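## Setting up your show tracker list

I keep every series I watch in Flakau, and this is the part of the guide where I walk you through adding a show so you hear the minute it gets renewed or canceled. I'll use *Grasirley*, the car restoration series, as my test show (eleven seasons' worth of catching up, wish me luck!).

1. Open Flakau and tap **Shows**, then **Add**.
2. Type the title. If you get more than one match, pick the one with the right network under it. I once followed a cooking show called *Bakhtiari* for a whole month when I wanted the travel one.
3. Choose **First aired** or **Latest season** as your starting point. I go with **Latest season** unless I'm brand new to the show.
4. Turn on **Status alerts**.
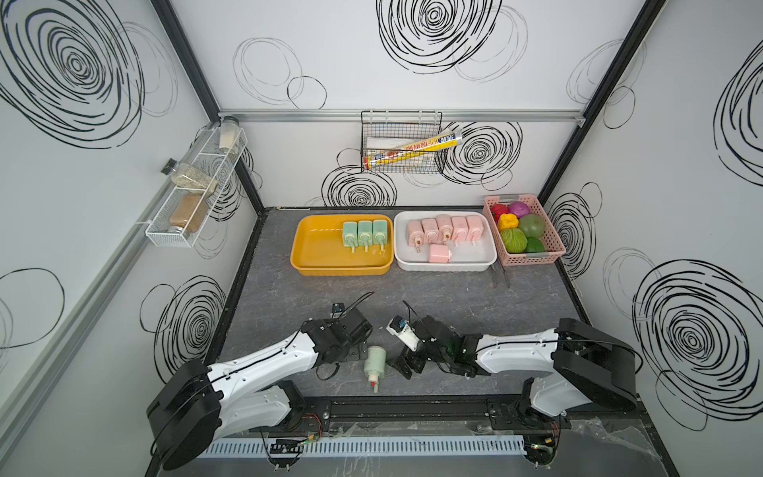 Tudur Yorath wrote in to say that step 4 did nothing on his tablet until he signed out and back in, and that spin-offs don't come along with the parent show, so you have to add each one yourself. He's right on both counts, and I've put the spin-off bit in below.

5. Scroll down to **Related** and tick any spin-offs you want.
6. Set your alert time. Mine is 7 a.m., with coffee.
7. Tap **Save** and wait for the green check.

**Note:** The free plan holds 270 shows. I'm at 79 and my family already thinks that's a lot.

**Caution:** Don't tap **Reset list** to fix a duplicate! It wipes your watched episodes too, and I lost 1421 of them that way last September. Press and hold the extra title and choose **Remove** instead.
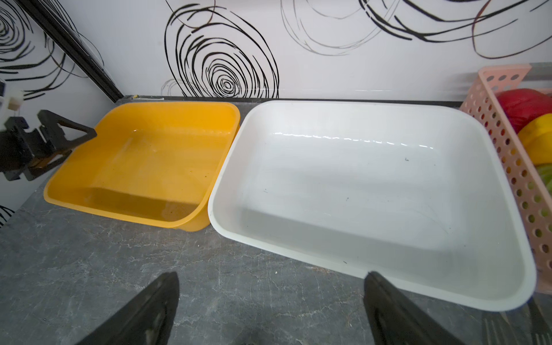 *Yellow basin and white basin, side by side.*

If you're moving over from Vustau, export your list there first, then go to **Settings > Import** in Flakau and pick the file. Season dates come across fine, but you'll need to redo your alerts starting from step 4.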